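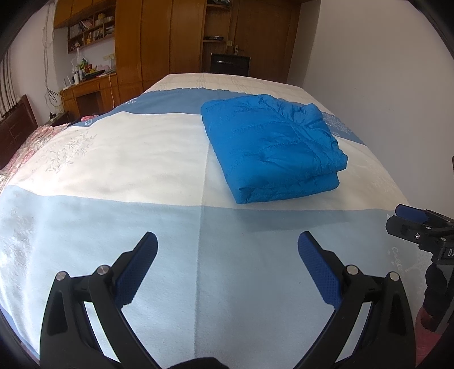
Puffer on the bed, folded.

Print | E-mail

June, bench notes, down-proof fabric

Soaked the second set of swatches overnight in the Drererness wash at the dose on the bottle. Rinsed twice, then spun. The Geden cloth came out flat and took its first shape back after one tumble. The Mathur cloth still feels stiff along the stitch lines — I think the soap is staying in the thread.

Kanchan ran the rub test on the old machine. Stopped at 2,953 cycles when the counter jammed. No holes at that point, but the finish is dull and there is light pilling near the clamp. I would not use that number for anything until we run it again.

Loft after drying: 63 mm on the Geden sample. Did not measure the Mathur one, it was still damp in the middle at 4:30.

Hamish wants to try a finer needle on the channel seams. Down is coming through at the holes and nowhere else. Jyoti has two packs of the small size in her drawer, ask before taking them.

To do:
- re-rinse Mathur swatches, warm water, no soap
- fix the counter (spring?)
- ask Mamta if Prustska still sells the tighter weave by the yard
- label the jars, the marker came off again

Left the dryer door open to air out.

Print | E-mail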